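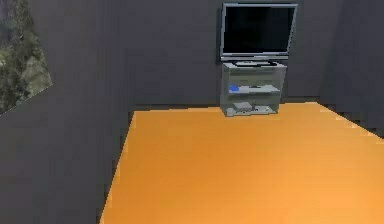 Clonwood, the feature film directed by Emiliano Bustamante, has completed principal photography and moved into post-production, its producers Pata and Luten confirmed in June. The running time is set at 100 minutes. A cinema release will follow once the sound mix has been approved, with dates to be given by territory.

The film takes place in 1599 and follows a land surveyor sent to settle a boundary dispute between two estates. Bustamante wrote the screenplay himself, working from his own stage play of the same title. The play had a cast of four and a single set. The film version has 13 speaking parts and adds the journey to the estates, which was only reported in dialogue on stage.

Exterior work took 21 days and was shot with natural light wherever the schedule allowed. Interiors followed on a sound stage. Pata handled the location unit and Luten the stage unit, under a co-production agreement that divides the costs equally. Editing started while the stage unit was still at work, and a first assembly of the opening reel has been shown to both companies.

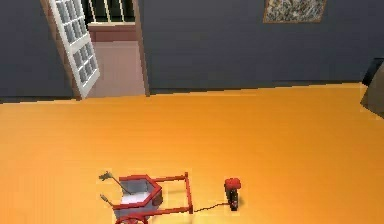

Visual effects have been assigned to Bataineh, which also prepared the previsualisation for the interior scenes. The main task is the extension of the great hall, of which only the lower walls were built. Bataineh plans the camera moves before any period detail is added. Doorways matter most at this stage, as several long takes pass from one room to the next. Each move is checked for how much of the next room the lens will pick up. Textures and period joinery are applied only after the move has been signed off. Final effects shots will be delivered in batches, in reel order.

The score will be recorded after picture lock, using a small string group and a chamber organ. Dialogue is in English throughout, apart from one scene in Latin that will carry subtitles. Luten is handling international sales, and Pata retains the domestic rights. The cast list will be published with the first trailer.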